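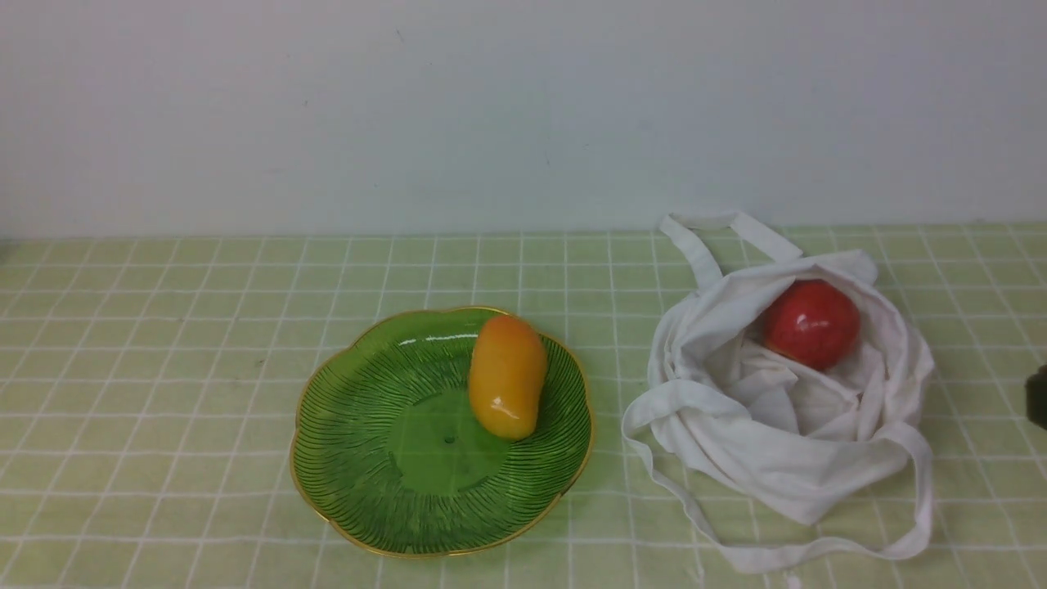 Green scalloped plate with a gold-coloured rim, on the checked cloth.

Kadri Jankauskaitė had told me to come in by the side door at Grumia, as the front one sticks. The open day had been going for an hour by then and the first tour of the Stason rooms was already full, so I started with the tableware.

Grumia lends out household things for parties, plays and short lets. Most of it comes from house clearances, and a smaller part is bought new from Umali. You borrow by the shelf, which can mean a full dinner service or a mixed lot, and you have 7 days to bring it back.

The green plate was the one I went back to. Its edge is wavy, a bit like a flower, and fine dark green ridges fan out from the middle like the veins of a leaf. I couldn't tell whether it was meant for cake or fruit. Kadri said people ask for it mostly at Easter, and that she would use it for biscuits herself. On the pale green squares of the cloth it looked very springlike.

The second tour took 40 minutes. We saw the washing room, the packing benches and the long store where the glasses are kept in Javix crates – stacked low, to save lifting. Breakages are charged at cost and chips are let off if you own up to them. I asked about chairs and was told they stopped lending those two years ago, when the van went.

Tea was in the back room and cost nothing, though there was a tin for coins. The scones had gone by the time our group got there.

Parking is poor. I left the car by the church and walked, which took seven minutes going and rather longer coming back uphill with a box. The next open day is in May, and places on the tour can be booked at the desk or by phone.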